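Setting up the wrist view in Lusska

Lusska is the simulator that comes with the Dosico gripper kit. The wrist view is off by default, and the first check below depends on it.

1. Open Settings, then Views, and tick Wrist.
2. Set the render size to 1,792. On older laptops use 1,504 – the picture is softer but good enough for this.
3. Load the Isden starter scene.
4. Type "open" in the command box and press Enter.

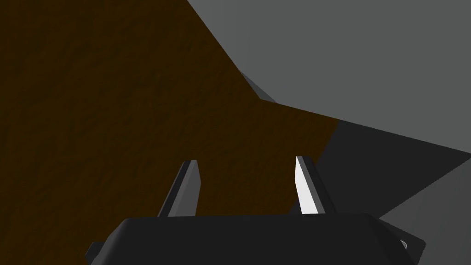
Wrist view in Lusska, gripper open over the brown surface.

Both fingers should show at the bottom of the view, with a clear gap between them. If you only get the housing, raise Camera Tilt by 10 and reload the scene.

Next, set the closing speed to 400 and type "close". Solange Leclerc's presets load a higher value, so check the box again if you use them.

The February update moved the speed box from Motion to Tool. Older versions still have it under Motion.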